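4.2 Setting up the drying rack

1. Rinse all parts in warm water and wipe them with a soft cloth.
2. Place the tray on a flat surface at least 37 cm from the stove.
3. Stand plates in the slots, largest at the back.

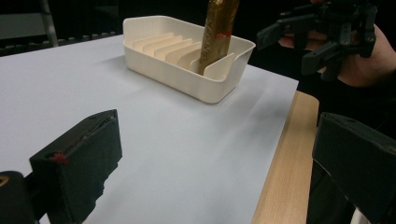 Tray with divider ribs and raised front panel

Note: The slots also hold lids and other narrow items - see section 4.5.

Caution: Do not use the Lenomau tray in an oven or microwave. Wash by hand only.

4. Empty the tray and rinse it once a week.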